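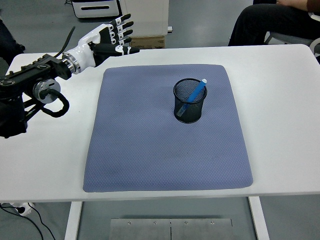 Blue marker in a mesh pen holder

Can a city council candidate get on the ballot if some petition signers used marker?

August 2021

I'm helping a neighbor run for the open council seat in Kindport. She needs 3,000 valid signatures from registered voters in the city. We have 3,120 right now, which I know is thin. Two of our sheets were signed in blue marker and it bled through a little. The clerk's handout says "ink" and nothing else. Do those sheets count, and is it worth going out again before we file?
Posted by hadiza_c

Hadiza, I circulated petitions for a school board race here in February. Marker is ink. Our clerk took ours without a word. What she did look at was whether each name and address could be read and matched to the voter file. If the bleed covers another line, that line may be lost, but the rest of the sheet should stand.

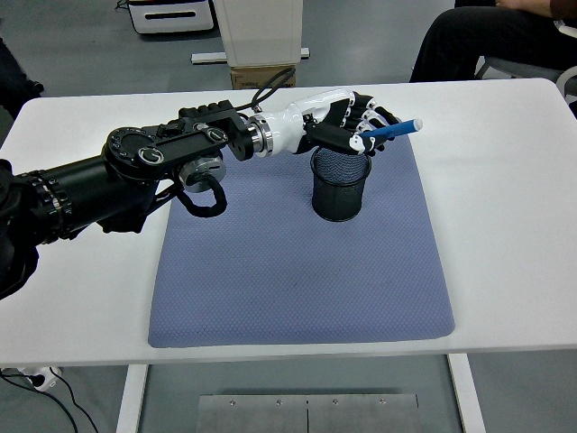 Blue pen with a white cap, over the pen holder

The bigger problem is your cushion. People sign twice, people sign who moved to Yeo and never changed their registration, and people sign who aren't registered at all. We lost far more that way than we expected. Go out again. Also check that the circulator statement at the bottom of every sheet is filled in and dated. A blank one can sink the whole sheet.
Olumide Igwe

Use ballpoint next time.
jadalix

Ask the clerk by email so you have the answer in writing. The other side can challenge signatures after you file, and "somebody at the counter said it was fine" won't help you then. I would keep the marker sheets in the stack but not count on them. 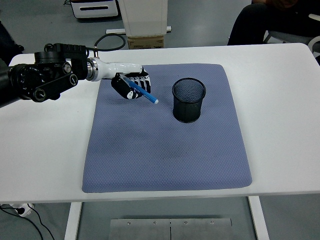
Light blue marker, white tip

Don't recopy the names onto a clean sheet. Each voter has to sign for themselves.
ivau_ward2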